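Unit 6. Household tasks: what is still hard

The Ekorus trials cited last week reported good results on pick-and-place with rigid objects. Bedroom tidying is a different class of problem. Objects deform, storage has no fixed layout, and the goal state is rarely written down.

6.1 Workspace

A factory cell is built so that the arm meets the same part in the same pose. A bedroom offers no such help. Bedding changes shape each day, and soft toys, bags and boxes share the shelves with things that must stay put. 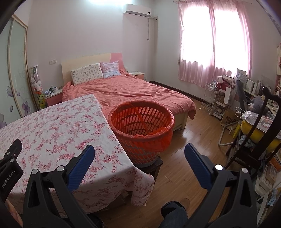

Fig. 6.1. Bedroom seen over an open two-finger gripper; lined basket at center.

Note the basket liner. A thin plastic bag over a rim has low stiffness and may move with anything placed near it. The Pullmont planner treats containers as rigid, so its clearance estimates do not hold in this case.

6.2 Grasping small cloth items

A hair scrunchie is forgiving at the moment of contact – almost any pinch will close on fabric. The difficulty comes afterward. Part of the item bulges above the jaws and part hangs below, so the pose of the jaws says little about the extent of the load.

In the Ladside exercise you will have 200 grasp attempts, 50 of them held back for testing. Score pickup and placement separately. 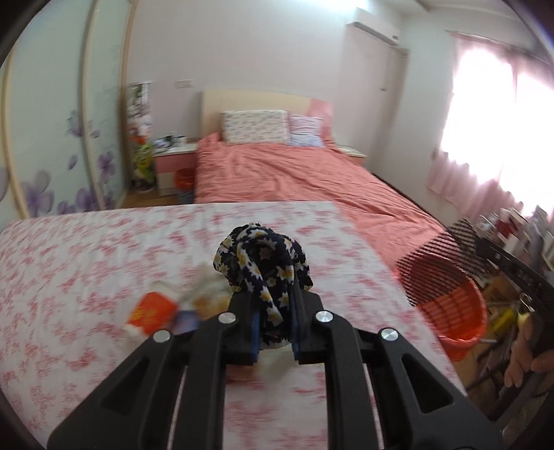 6.3 Can it be done yet?

Single steps, often. Whole chores, seldom. Errors add up over a long sequence, and recovery from a dropped item still tends to need a person. Read Rønning, sections 2 and 3, before the lab.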